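Rennie tabletop grasps, README

Read this before you touch the files. Written in a hurry before handover, will tidy later (Morag Buchanan has edit rights, bug her if I'm gone).

What this is

Handheld gripper demos for the Rennie pick-and-place policy. No arm in the loop. A person holds the gripper, does the task, wrist camera records. 662 episodes total, 600 for training, the rest held out. Don't shuffle the two together, we did that once in February and had to throw away a week of eval numbers.

Collected at 3 sites: Skino front room, Rostska, Gomevton. Site name is in the episode metadata, field is called "place". Yes it should be "site". Too late.

Tasks

2 tasks only.
move: pick up the target item, put it down somewhere else on the same table.
stand: target starts on its side, gets picked up and left upright.

Targets are everyday stuff. Bottles, mugs, small packets, tubs. Whatever was at the site that morning. Not a fixed object set, so don't go looking for meshes, there aren't any.

Who did what

Collecting: Etenesh Dinsa, Niall Drummond.
Labels and checking: Loretta Lindgren.
Sync and export: me (Fergus Matheson).

Niall is left handed, his approach angles are different. Kept on purpose. Operator field lets you filter if you need to.

Camera and view

Fisheye, fixed to the gripper, both fingers always in view. Curvature is strong and the corners go dark. We ship frames as recorded, no undistort. If your model wants rectilinear do it yourself, calibration file is in the calib folder, one per gripper. Don't mix them up, the mounts are not identical.

Fingers are the magenta ribbed ones. They bend round the object, so the gap between fingertips is not the same as object width. Use the width channel for commands and leave it at that.

Bottle grasp, yellow screw cap, fingers on both sides and the rest of the tabletop still in view behind:

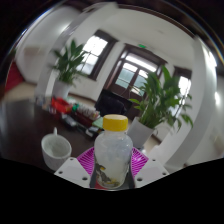

Known problems

Overexposed windows. Daylight sites have panes blown out to white. Auto exposure was on for everything, so the table can go dark when the gripper tilts up toward the glass. Didn't fix. Random brightness in training helped a bit.

See-through and cloudy objects. Labels on bottle outlines are loose. Loretta redid the worst ones but if you train a segmentation head on these you will be sad. Grasp labels are fine.

Clutter. Other items were left on the tables during recording. Target is named in the text field, and that's the only place it's named, so read it. A mug next to a bottle is not a labeling mistake.

Width drift. Gripper width creeps over a long session. We re-zero at the start of each session but not inbetween. Late episodes can be off, check the zero flag.

Timestamps. Video and pose come from seperate clocks. Export script lines them up on the clap at the start. If the clap is missing the episode has sync_ok = false, skip it for anything closed loop.

What counts as a good episode

Item in the fingers before lift. One continuous take. Release with the item resting on the table. Hand doesn't cross the lens.
Slow is ok. Regrasps are ok, tagged "regrasp". Drops are kept too, tagged "drop", they're in train but off by default in the loader.

If you collect more

Start with the gripper open, well back from the object.
Clap, wait, then move.
Say the target out loud, type it in after.
Change the layout between episodes. Even a small shift. Etenesh moved the table itself every so often and those sessions train noticeably better, do that.
Wipe the lens. Please.
Upload same day, before 6 pm if you want it in the nightly export.

Not in here

No force data. No audio in the release (stripped at export, after the clap is used). No depth. No faces, episodes with people walking through were pulled.

Use

Internal for now. Ask before passing it outside the project. Held-out episodes are for the final table only, please don't tune on them, I can see the access log.

Questions about labels go to Loretta, anything about broken files to me. Put the episode id in the message or I can't do much.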